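The Writer Who Wants Fewer Weddings

Nikola Mujić has killed off a family on television and is still not sure she was right to 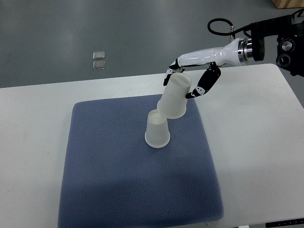
Four hundred scenes in a kitchen

The first thing Nikola Mujić says to me is that I shouldn't believe anything the channel has put out about the new season of Toseck. The second is that she wrote most of what the channel has put out.

"They call it a fresh start," she says. "I typed the words 'fresh start' myself. I was hungry and I wanted to go home."

Toseck, for anyone who has managed to avoid it, is the evening serial about two households who share a staircase and a furniture business, and who have spent seven seasons marrying, suing and forgiving one another. Mujić joined as a junior dialogue writer in season three and now runs the story room. She is good company, quick to blame herself and quicker to blame the schedule. I came to our talk with doubts about the show and left with most of them in working order.

The doubts first. Last season ended with the Vullen family, who had been there from the opening episode, driving away to a new life by the sea. Their car went off a bridge in the last minute before the credits. Viewers had been promised a happy ending in every trailer that April. A lot of them felt cheated, and I was one of them.

"I know," Mujić says. "I got the letters. I have a drawer."

Did she think it was fair?

"I think it was loud. Fair is a different thing. The channel asked for an ending people would talk about, and I gave them one. If you ask me whether the story needed it, I'd say the story needed them to leave. It didn't need the bridge."

That is more than anyone at the channel has admitted so far. When I spoke with producer Darnell Lyons for an earlier piece, he told me the crash had been planned "from day one." I read this to Mujić and she looks at the ceiling for a while.

"Day one of what?" she says.

The man with two wives

The main plot of the new season belongs to Fanis, the middle brother, played as before by Panagiotis Trajkovski. Fanis is married to Irena and, as of the third episode, also engaged to her cousin. He believes Irena signed the divorce papers. She believes he tore them up. The audience knows that the papers are in a coat that was given away.

It is a perfectly decent setup, and it would be more decent if Toseck hadn't used it before. In season four it was a will, in a suitcase. In season five it was a blood test, in the glove compartment of a van.

Mujić laughs at this, but she doesn't argue. "We lose a lot of paper," she says. "You'd think one of them would buy a folder."

I ask why she keeps doing it. Her answer is long and starts with the number of episodes. A season runs five nights a week. The room has to deliver 18 finished scripts a month and keep three in reserve in case an actor gets sick. "If two people in love can simply talk to each other, I'm done by the second episode," she says. "So something has to stop them talking. A letter, a lie, a mother. On a good week it's their own pride, and that's when I'm happy with the work. On a bad week it's a coat."

How many good weeks were there in this season?

"Some."

She won't be pushed past that. She does say the story changes around the middle of the run, when Irena finds the coat and chooses to say nothing. The publicity calls this "the twist of the year." I have heard that phrase used of Toseck in each of the last three years, so I ask what makes this one worth it.

"Because for once the person with the secret is the one who got hurt," Mujić says. "Usually the wife is the last to know. She cries at the window and we play the piano. This time she knows everything and she sits at dinner and passes the bread. I wanted to see how long a person could do that. I wrote one dinner that goes on for the whole episode."

I have seen that episode. It is the best thing the show has done in years, and it is followed the next night by an amnesia story.

About the amnesia

"No," says Mujić, before I have finished the question.

I finish it anyway. Old Bošković, the landlord, slips in the yard and wakes up believing that it is 21 years ago and that his tenants are strangers. He then recovers when somebody plays him a waltz.

"That one came from upstairs," she says. "The actor had a contract for more days than we had story. So he got a bump on the head. He was lovely about it. He asked me if he could at least forget something useful, like where he'd hidden money, and I said fine, and now there's hidden money."

She seems to find this funnier than I do. My trouble with the serial has never been that silly things happen in it. Silly things are half the reason to turn it on. My trouble is that they leave no mark. Bošković will be back collecting the rent next month as if he had never called his own daughter "miss." The Vullen car went off the bridge, and by the second episode of the new season the neighbors had stopped wearing black and their apartment had been let.

Mujić takes this one seriously. She tells me she had written a whole week of grief. There were scenes of people sorting through the apartment, a quarrel over a lamp, a long one where Fanis can't bring himself to take the name off the doorbell. Most of it was cut before shooting.

"They said it was slow. I said yes, it's slow, they're dead. We kept the doorbell. It's eleven seconds long."

Who said it was slow? She names director Sorin Milošević, then takes it back, then says I can leave it in because he would tell me the same. (I asked him. He did. "Eleven seconds is plenty if the actor is good," he wrote, and added that he hadn't read the letters in the drawer.)

The other Nikola

For two seasons Mujić has shared the story room with Nikola Papadopoulos, who came over from radio drama and writes most of the courtroom material. On set they are known by their last names. Papadopoulos was meant to join us and sent a message to say that he was fixing a trial.

"He's the strict one," Mujić says. "He goes through old scripts. He'll stop me and say, she can't be afraid of dogs, she had a dog in season two. I say the viewers won't remember. He says they remember better than you do."

On the evidence, he loses more of these fights than he wins. Irena has now had two different maiden names. The furniture business went bankrupt and was doing well again inside the same month. I bring up the maiden names and Mujić puts her head down on the table.

"One was a typing error," she says, from down there. "Then it was printed on a wedding invitation, so we were stuck with it."

Would she have fixed it, given the time?

"I would have given her a stepfather."

What comes next

There will be a wedding in the season finale. She is allowed to say that much, and the posters have said it already. She isn't allowed to say whose, though she would like it known that she asked for there to be none.

"I have written 18 weddings for this show. At 14 of them someone walked in and objected. Why do these people still send out invitations? I wanted to end on a morning. Irena gets up, makes coffee, goes to work in a shop where no one knows her. The end. I thought it was brave."

And the channel?

"The channel asked who she was marrying."

I tell her I would have watched the morning. She says that is kind, and that I should say it to Lyons. I also tell her that I don't quite believe in the new, braver Toseck she has been describing, since I have heard about it before, from her, at the start of last season, a few months before the bridge.

Mujić thinks about it. "Watch the dinner again," she says. "Then skip a night."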